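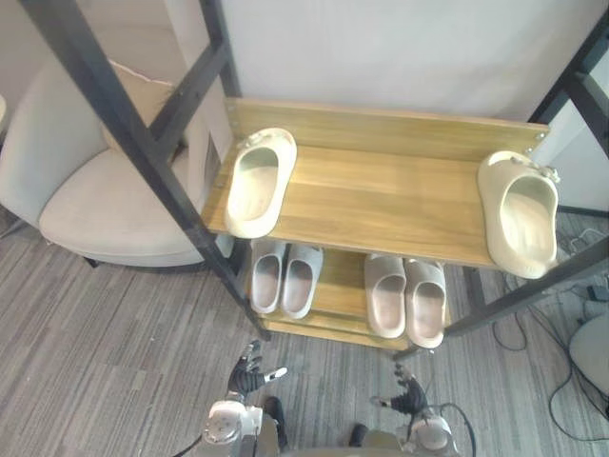

Slipper season at the Ollar room
Gallery, posted 28 Oct 2021

We have been teaching Zallunden to tidy shoes, and we are having a lovely time doing it! Zallunden learns by copying, so everything it knows about footwear comes from us steering its two arms through the job over and over while the cameras record. Each go is saved as one example. The slipper set stands at 897 examples so far, out of 3,550 for all the household jobs put together, and it has become the one we all want a turn at.

The gallery is only small this time – there is plenty more to sort through – but it gives a good idea of what a session in the Ollar room is like.
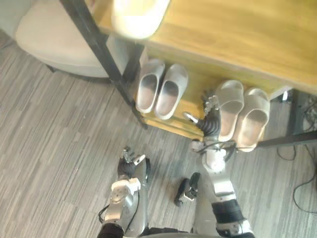 Spacing is the thing we argue over most. When every pair sits in the same spot, the model learns the spot and forgets about the slippers, so we shuffle them between goes and try to be a bit careless about it. A gap on the lower shelf, like the one the right hand is reaching for between the two pairs, makes for a really useful example. The fingers have to get in beside one slipper without nudging its neighbour, and you feel very clever when it goes well. We love a slipper that pokes out over the edge, too. People leave them like that at home, so in it goes.

Low shelves are harder to steer for than high ones. Looking steeply down past your own robot's arms takes some getting used to, and new drivers at Jerkley usually spend their first afternoon going too deep. We keep those goes as well, in a folder of their own, and 89 of them have been marked up so the model can learn what a poor approach is like.

The wrist cameras were added in April and they have made a huge difference. From the head you get the whole job, but close in, the hand often hides the very thing it is after.
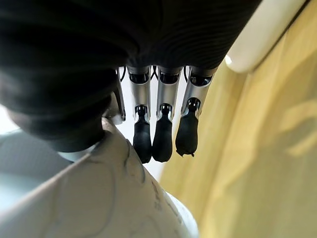 Checking the close-up footage is slow work, and oddly soothing with a mug of tea. We go through each clip, note when the fingers start to close and when they let go, and throw out anything where the two cameras have drifted out of step. The last batch had 268 clips in it and took us most of a week – worth every minute!

Next on the list is Tan, our second set of tasks, which is all soft things: scarves, tea towels, odd socks. If you would like to come and try the controls, write to us through the Jerkley contact page and tell us which job you fancy.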